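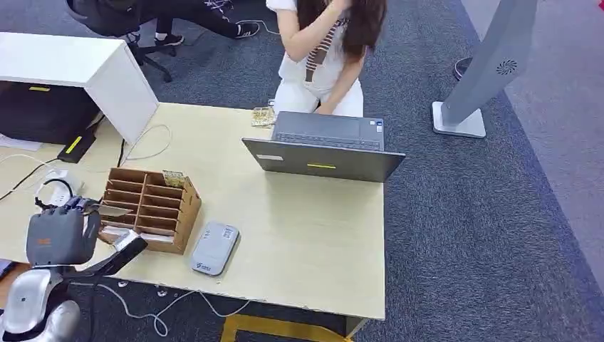

浅色木纹办公桌旁的两个人

阅读时间:5分钟

议会友好小组的会晤不应止于公报

近年来,各国议会之间设立的双边友好小组数量持续增加。凡有代表团到访,必有会见;凡有会见,必有公报。公报的措辞大体一致:双方回顾了传统友谊,就共同关心的问题交换了意见,并表示愿意进一步加强立法机构之间的交流与合作。笔者无意贬低此类文字的礼仪价值,但认为,议会外交若长期停留在这一层面,其公共意义将日益难以向纳税人说明。

议会外交的特点在于,它由民选代表而非行政官员承担。议员不签署条约草案,也不负责执行协定,但他们审议批准案,监督预算,并在任期之内与选区保持经常联系。正因如此,两国议员之间的直接往来可以触及外交部门不便或无暇处理的事项:学历互认的立法障碍、跨境劳动者的社会保险衔接、地方港口的检疫标准,等等。这些事项并不引人注目,却与普通居民的生活密切相关。

遗憾的是,现行安排对此类工作支持不足。以普伦多姆比(Prendomby)议会研究所6月发布的评估报告为例,该报告查阅了322份友好小组会晤记录,其中载明后续事项及承办人的仅有23份。其余记录或仅列出席人员名单,或将全部实质内容归入“广泛交换意见”一语。报告主笔石田正信(Masanobu Ishida)在结论部分写道,多数小组在换届之后无法说明上一届曾作出何种承诺。笔者认为这一判断是审慎的,亦应引起各议会秘书处的重视。

有意见认为,友好小组本属非正式机制,若附加过多程序,将使议员望而却步。持此看法的今井勉(Tsutomu Imai)曾长期从事议会礼宾工作,他在一次研讨会上指出,许多有价值的沟通恰恰发生在没有记录的场合。此言不无道理。保密与坦率之间确有联系,要求逐字记录每一次谈话,既不现实,也不可取。然而,记录谈话与记录承诺是两件事。前者可以从简,后者则不宜省略。一方同意提供某项法案的译本,另一方同意安排专门委员会接待来访,这类约定写成一页纸即可,不会损害任何人的坦率。

另一种意见着眼于经费。诚然,小型议会的国际事务部门往往人手有限,难以为每个小组配备专职人员。但改进未必意味着扩编。克拉纳德(Clarnard)议会的做法值得参考:该议会规定,每次会晤之后由小组秘书提交一份不超过2,000字的纪要,列明议定事项、责任人和预计完成时间,并在下次会晤之初逐项核对。纪要除涉密内容外,一律在议会网站公布。据该议会国际事务主管克里斯托瓦尔·纳瓦雷特(Cristóbal Navarrete)介绍,这项制度没有增加编制,所需工作由原有人员承担。

当然,克拉纳德的经验不可简单移植。该议会为一院制,友好小组的组成亦较为稳定。在两院制议会中,小组成员分属不同院,行政支持由两个秘书处分别提供,纪要应由谁起草、由谁保存,首先需要作出明确规定。埃梅克(Emeck)议会曾因这一问题长期未决,致使同一代表团来访后形成两份内容不尽一致的记录,对方使馆只得分别致函核实。此类情形看似琐细,实则影响议会作为一个整体的对外信誉。

还应当讨论小组的组成。不少议会按党团席位比例分配名额,程序上无可指摘,却很少考虑成员是否具备相关专业背景或语言能力。岩崎千春(Chiharu Iwasaki)在其关于议会对外交往的论文中建议,每个友好小组应至少有一名成员来自与双边合作重点相对应的专门委员会。笔者赞同这一建议,并愿作一点补充:该成员应有义务将会晤中涉及本委员会职权的事项提交委员会讨论。缺少这一环节,友好小组所得的信息便难以进入立法程序。

基于上述考虑,笔者主张各议会在修订内部规则时增列三项要求。第一,会晤之前应确定书面议题,并提前送达对方。第二,会晤之后应形成简要纪要,载明承诺事项及承办人。第三,每届任期结束前,小组应向议会提交总结报告,并向继任者移交尚未办结的事项。三项要求均可由议长以内部规程的形式颁布,无须修改法律。

至于使馆一方,也应调整对此类会晤的期待。礼节性拜会自有其必要,新任大使拜访议会友好小组更是通行惯例。但在首次拜会之后,双方宜尽快转入具体议题,并由使馆指定一名固定联络官。林纯平(Junpei Hayashi)曾撰文提及,联络官的频繁更替,是友好小组工作中断的常见原因之一。这一问题的解决有赖于派遣国外交部门的配合,接待国议会可以在初次会晤时即正式提出。

下一会期,若干议会将审议有关对外交往的规则修订草案。笔者希望,审议过程能够听取友好小组秘书的意见,他们对现行做法的疏漏最为了解,而在以往的规则修订中很少获邀作证。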